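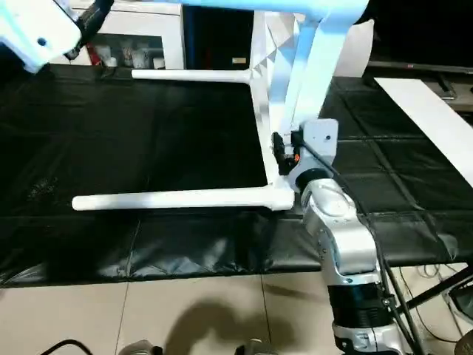
Mark Anthony Fajardo wrote under the last post that a chair which rocks is nearly always a floor problem, and that I should try it in another room before I took anything apart. I did try it in another room. It rocked in the kitchen, it rocked in the hall, and it rocked on the landing, which is the only level bit of floor in the building. So the base had to come off, and that is what I have been doing with my evenings.

For anyone who missed the last post, the chair is a Rurnix, white, the sort with a low base and long legs. I bought it second-hand from a man in Espiritu Road who was moving abroad and wanted everything gone. It was a good price and I didn't sit in it long enough before paying. When I got it home I noticed that it tipped a little to the left whenever I reached for my tea, and after a fortnight of that I was propping it with a folded envelope.

Getting the seat off is simple if the bolts haven't seized. Mine had, on one side. I put a drop of oil on each, went and did the washing-up, came back and tried again, and on the second evening the last one gave. Put the bolts in a saucer. I lost one under the cooker years ago on a different chair and had to wait until we moved the cooker to get it back.

The next thing was where to work. White paint marks if you look at it, and my first thought had been to do it all on the concrete out the back, which would have ruined it. A padded top is much better. You can turn a base over and lay it on its side as many times as you need to, and the finish comes to no harm. If you haven't got padding, a folded blanket does, though small parts disappear into the folds.

With the seat off and the base lying down it is much easier to see how the thing goes together. The two long legs lie side by side and the upright part joins them. When it's standing under a seat you only ever see the legs, and you tend to blame the legs. I had spent two weeks blaming the left one. I checked both with a steel rule along the underside and they were straight.

The trouble was in the join. There was a very slight movement where one leg meets the upright, and you could only feel it by holding the middle firmly and pressing down on the tip of the leg. Somebody had been in there before me. There was old glue in the joint, yellow and crumbly, and a washer that was a size too small and had dished in the middle. I don't blame the man in Espiritu Road for it. He told me he'd had it from his sister.

I rang Dodier for the part. They still do spares over the counter, or through the door at present, with a table across the entrance and a queue marked out in tape. The woman who answered wanted the number off the underside, and I could make out only the end of it, 218. She said that was enough to go on. The washers come in a bag of 6, and I needed two, so I have some over if anyone reading this has the same chair. The reference on the bag is 971, in case you want to ring them yourself.

Then it was a matter of getting the old glue out. I started with a scraper and stopped when I saw what it was doing to the edge of the paint. A wooden lolly stick cut to a point took longer and did it properly. Whatever was left I took off with 300 grit paper wrapped round the same stick, a little at a time, wiping it out with a damp cloth and letting it dry overnight. I didn't glue it again. With the right washer in there it pulls up tight on its own, and the next person will be able to get it apart.

I did one thing wrong, so I'll put it down. The first time I did the bolts up I tightened each one fully before moving on to the next, and the leg went in skewed. It needs all of them started by hand, then each one nipped up a turn, then round again. I knew that perfectly well from car wheels and still did it the other way.

While it was in pieces I also looked at the feet. The tips of the legs take all the scuffing and I had been meaning to protect the floor. Feklow make stick-on felt pads and I had half a sheet left from doing the bookcase. I cut them a little smaller than I thought I needed — if the felt shows past the edge it picks up fluff and looks dreadful by July. They may not stay on. The last lot came off the bookcase whenever it was dragged, and a chair gets dragged a good deal more.

The paint I have left alone. There are a few marks on mine, mostly low down, and I did think about spraying the whole base while I had the chance. But matching white is a miserable job — I've got three tins of it in the cupboard and no two are the same — and I would rather have small marks than one leg in a different white from the other.

Several of you asked whether the seat is worth re-covering too. I think so, but I haven't found the fabric. It wants something plain that won't go shiny, and the shop I would normally go to is still shut. I'll write that up separately when it's done.

Mark, if you're reading, you were right about the landing at least. I put a marble down on it and it stayed where it was.

June 2020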